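Notebook, Irkham workshop, October
Limescale trials, continued from the Stercombe page

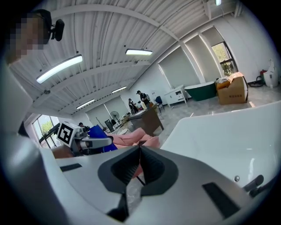 Glossy white surface, curved part, at right.

Started at 7 in the morning. I wanted to finish the second set of tiles before the heating came on, as last time the warm room dried the drops too fast and I could not compare anything.

Water from the Stercombe tap again. I let it run a while before filling the bottle. In my last entry I wrote that the Silelton water leaves a thinner ring, but I am less sure now. The Silelton tiles were standing near the window, and I did not note this at the time. Please do not use those results.

Set A: plain vinegar, left for 18 minutes. The ring became soft at the outer side and came away with the cloth. The middle stayed. I repeated it on two more tiles, same thing.

Set B: citric acid, the weak mix. Left for 30 minutes. Better than vinegar, and the smell is much easier to live with. On one tile there is a dull spot which I can feel with the fingernail. I don't know if it was there before. From now on I will check every tile under the lamp first and write down its marks.

Set C: the Kırmızıgül paste. It is thick and stays on an upright tile, so for the sides of a tub it is more practical than a liquid. But it must be rinsed many times, and some white film remained in the grout line. I used the old toothbrush for this and it helped a little. The instructions say to use it sparingly, without any amount, so I took one level teaspoon per tile.

Polishing: tried the 2,000 grit paper, wet, on the broken tile only. The shine went down at once. I would not do this on anything we want to keep. Whoever asked about it last month, this is your answer.

Things to do:
Buy more cloths, the gray ones leave fluff.
Label the bottles on two sides, the ink washes off when they drip.
Repeat Set B with the tiles lying flat and the lamp check done.
Ask Silelton if their softener was switched on when they filled our bottle.

Stopped before lunch. Set C is drying on the rack near the door, please leave it there until I have looked at the grout again.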